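Midell plans gripper purchase for its returns hall in Llanos

20 Dec 2021

The footwear retailer Midell has reserved a budget for new handling equipment in its returns hall in Llanos. The company wants to order 12 gripper stations for the sorting of shoes, and the first eight should be delivered in April. The other four will be ordered only when the first ones are paid and accepted.

Until now all returned pairs are checked and put back on the rack by hand. In the weeks after the holidays the hall receives up to 1,000 pairs in one day, and Midell has decided to spend on machines before it rents more space. 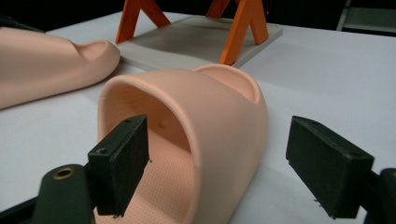
Midell asked two suppliers, Wikumance and Mireo, to make an offer for the same list of work. The list begins with soft shoes, which the company considers the most difficult part of its returns. A foam slide with a wide, arched strap and thick edges has no laces and no stiff heel to hold, and one shoe of the pair can lie tipped on its side while the other stands flat on the table. Both offers must therefore include finger blocks that can be exchanged, and the price of spare fingers has to be written separately.

The budget also covers tables, wiring and training of the staff - in total 139 working hours are planned for the training. Service costs after the first year are not included yet, and Midell says it will discuss them with the chosen supplier.

A decision between the two offers is expected before the end of January. Shops and online orders are not affected by the plan.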